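Derneo floor gallery: teaching a gripper where the ground is

Hi, and welcome to the picture page! I've been promising one since January, when we moved our floor-approach work out of the lab and into furnished rooms. Derneo is our name for the method, and the idea is pretty simple. We give the policy nothing but the wrist view and ask it to work out how far the fingertips are from the floor. No depth sensor, no map of the room, no overhead camera helping out.

Why floors? Picking things up off a table is something lots of groups do well (us too, on a good day). Floors are meaner. They shine, they repeat, and they change from tile to carpet right where you'd like to put a finger down. Our old controller, Pistulen, was tuned on one matte gray lab floor and got very confident about it. Take it anywhere glossy and it would stop way too high, or keep going until the force limit kicked in — not a nice sound.

So we collected 758 approaches across 6 rooms and kept 189 of them out of training for testing. Every approach ends the same way, with the fingers open and the tips pointed at a clear patch of floor. I labeled the final heights myself over many evenings with a lot of tea, and I still see grout lines when I close my eyes.

The result I'm happiest about is that the new policy leans on the fingers themselves. When we masked the fingertips out of the input, the height estimates fell apart on tile but held up okay on rugs. My best guess is that a rug has enough texture to judge distance by, and a shiny tile gives you almost nothing, so the model compares the tips with whatever edges it can find. Malabanan, our simulated version of the rooms, never showed this at all! Its tiles were far too clean and evenly lit.

Fingers open over pale glossy tile, with bright light on the left and a patterned rug up in the background. Grout lines are the handiest edges on a floor like this one.

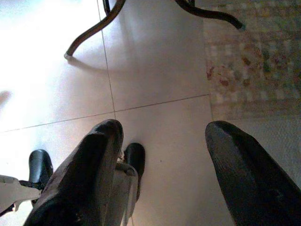 Prisa wrote in to ask whether the policy was just memorizing the tile size, and said a floor with bigger or smaller squares would be the fair way to find out. Fair point, and it's next on my list. We've got 20 approaches on small hexagonal tile so far, and the estimates are a bit noisier there, mostly in the last stretch before contact. I want a lot more of those before I put a number on it. The labeling sheet for the hexagonal set is already open on my other screen, and I'll add those pictures to this page once the heights are filled in.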